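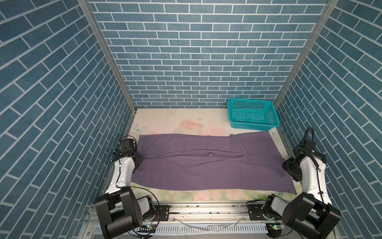
Re: [tukton-household] Folding cloths that are wider than they are deep

From: King-fai Tu
To: tukton-household list
In reply to: Kwame Lamptey

Kwame Lamptey wrote:

> I have now been through the folding sheet that went out with the April
> mailing, and I have a complaint, which will surprise no one who has read
> my other messages to this list.
>
> Step 2 says "lay the cloth flat." That is the whole of step 2. Step 3 is
> already asking me to bring the far edge toward me. I would like to know
> how flat is flat. I laid mine out last night, smoothed it, went to put the
> kettle on, and came back to find a ridge running the long way across it
> that I am prepared to swear was not there when I left. I smoothed it
> again. It moved two inches and stopped.
>
> My wife says fold it anyway, it's a cloth. I say if you fold a ridge you
> get two ridges, and if you fold it again you get four, and by the time it
> goes in the basket you have built something. Who is right?
>
> Also, does it matter what you fold on? We have been using the bed, and
> the bed is winning.
>
> Kwame

Kwame, you are both right, and I'd let her have this one.

I wrote step 2, so I'll take the blame for it. The first draft ran to 328 words and Munasinghe sent it back with a line through all of them. What survived is three words and a verb you could drive a bus through. Let me put some of it back.

That one is most of the way to flat, and it has your problem. The front half is smooth. Then there's a long crease running left to right a little way in from the back edge, where the fabric looks folded over or bunched up into a low ridge. Toward the right the far edge also has a small bump in it where the cloth lifts. If you came to me with that and asked whether you could start folding, I would say no, and then I would go home and fold mine in exactly that condition, because it was late and I wanted the table back.

Your ridge is spare cloth. You have a bit more fabric between the front edge and the back edge than you have distance for it to lie down in, so it stands up. Smoothing with the palm of your hand just herds it from one spot to another, as you found. (Two inches is good going. Mine usually goes in a circle.) You have to let it out at an edge. Put one forearm down across the smooth part to hold it, take the far edge in your other hand near the middle, lift it just clear of the surface and draw it away from you. Then do the same near each corner. If there is a lifted bit on the edge, leave it till last. Half the time it goes down by itself once the ridge is gone, and the other half you have a hem that has shrunk, and no amount of folding advice is going to help you with that.

Do not pull from both sides at once. I know it feels like the right thing. It gives you a beautifully tight cloth that springs back as soon as you let go, and then you have the ridge plus a temper.

The second thing is squareness, which the sheet leaves out entirely. Look at the front edge of the purple one. It slants a little and drops lower on the right. You can fold a cloth like that in half and get a tidy result on one side and a tongue sticking out on the other, and people will blame the fold. The fold is fine. The cloth was crooked before you touched it. I line the front edge up with something straight before I do anything else: the edge of the table, the edge of the mat, a floorboard. If the front edge is true I stop worrying about the back one, within reason.

Now, wider than it is deep. This was the real subject of the thread before you and I got hold of it, and I promised Drultley an answer some time ago. For a cloth of that shape I go the long way first. Left edge over to right edge, so the wide side is halved and you have something that sits comfortably within reach. Then far edge toward you, once. Then look at what you've got and at where it's going. The sheet has it the other way around, far edge first, and that gives you a long thin strip that hangs off both ends of anything smaller than a ping-pong table. Some people like the strip. They roll it. I have nothing to say to people who roll.

As to what you fold on – anything but the bed. A bed gives. You press down on the cloth, the mattress goes down with it, and you've made a valley and pushed the spare fabric into it. You want something firm with just enough grip that the bottom layer stays put while you move the top one. A bare polished table is nearly as bad as the bed in the other direction; the whole business slides off into your lap. I use a mat on the floor when my knees allow it and a mat on the table when they don't. A plain mat is easier on the eyes, though I admit the roses and the butterfly on the one above are more cheerful than anything in my laundry corner, and it's a pale mat, so you can see every edge of a purple cloth against it. That helps more than you'd expect. I spent most of one winter folding gray towels on a gray blanket and I still have opinions about it.

Put the basket behind the work and off to one side. Back right corner suits me, and that's where the teal one is sitting. In front of you it ends up under your elbows, and next to your folding hand it ends up with a sleeve in it. People on this list have written in to say the basket should go on the floor behind your chair, and I can only assume they have better shoulders than I do.

For what it's worth, I timed myself after your message, in the spirit of inquiry. 20 cloths, straight from the line, ridges let out properly and front edges squared up: 20 minutes. Your wife's method would have done it in half that and I would have been able to tell which ones were hers from across the room. She would not have cared, and the cloths would have wiped the same dishes.

The Ostdale people want to reprint the sheet, so if anyone else has a grievance with step 2, send it to me before they do. I have already had the one about left-handers. Yes, swap everything. No, I am not printing it twice.

I still haven't heard from anybody about fitted sheets and I would like to keep it that way.

King-fai

--
You are receiving this because you are subscribed to tukton-household.
Please trim quoted text when replying to the list.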